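Fisheye wrist camera in sim: wide lens or narrow lens for a two-finger gripper?

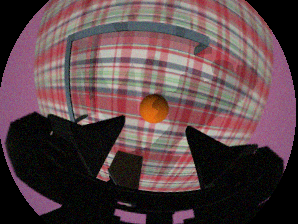 2 min read

I'm comparing two wrist cameras in simulation before I order anything for the real arm. One is a fisheye, the other a normal 60 degree lens. With the fisheye I get both fingers, the orange ball and most of the plaid surface, but the checks bow badly toward the rim and the corners are black. The narrow one is much cleaner but loses the fingertips when I get close. The controller runs at 20 Hz either way. Which would you pick for small objects? Is it worth undistorting the fisheye first?

Liên Bạch, Dinville

Tineke Aerts
I would keep the fisheye. Seeing both tips next to the ball matters more than straight lines. We ran the same comparison on the Dovmont arm in September and the narrow lens kept missing on the last bit of the approach – the object was in view but one finger wasn't.

Don't undistort if you are training a policy on the images. It learns the curve fine, provided the real lens has the same one. Do crop the black corners as far as you can without losing the fingers. If you are doing classical pose estimation, calibrate with a fisheye model and undistort only the region you need.

Also vary the background. A strong check like that is easy for a network to latch on to, so swap in plain surfaces and other patterns for part of the runs.

Hồ
fisheye. check your exposure too, black gripper fingers go to nothing on a cheap sensor

stundley_bench
Why not fit 2 cameras? Narrow one on the wrist, wide one on a stand. More cables but no lens argument.

Contact | Copyright Stundley Help Boards | Back to top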